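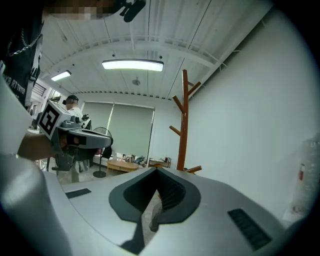
*Hall, grey floor.*

**tomumik** · 2023-03-18
Looking for opinions on freestanding coat stands against wall rails. The wall is plasterboard on metal studs at 600 centres, and none of the studs falls where I'd want a hook. The stand is wooden, with splayed legs. Loaded on one side with wet winter coats, it starts to lean. A heavy coat is 3 kg when wet, so four of them make 12 kg at a radius of 300 mm.

**dritetti**
Radius of the pegs or radius of the feet? It's the relation between the two that matters. If the pegs stick out further than the feet, you can tip it with enough coats on one side, whatever the stand weighs.

**tomumik**
Pegs 300 mm from the centre line. I haven't measured the feet. Only a cap-weight item on it at present, so no trouble today. 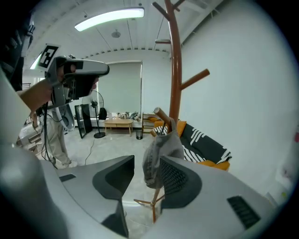
**Aisling Ó Briain**
I'd get rid of the stand and put up a rail. Screw a timber batten across two studs and fix the hooks to the batten. Then it doesn't matter where the studs fall. Mine is 665 mm long with 6 hooks and has held since July.

**dritetti**
665 won't reach far past two studs at 600 centres. You'd have 32 mm of batten beyond each screw at best. Risk of splitting.

**Aisling Ó Briain**
Drill pilot holes. It hasn't split.

**hundisico**
Disagree with the rail in a rented place. You'll be filling holes when you leave. Put a weight low down on the stand, between the legs. A 13 kg disc from a weights set did it for me. Check the feet first though, as dritetti says. Extra weight won't help much if they're set too close together.

**tomumik**
Not rented, so holes are fine. Will measure the feet tonight. If they come out under 300 I'll go for the batten, with pilot holes.

**dritetti**
Measure to the line between two neighbouring feet. The distance to the tip of one foot will flatter it.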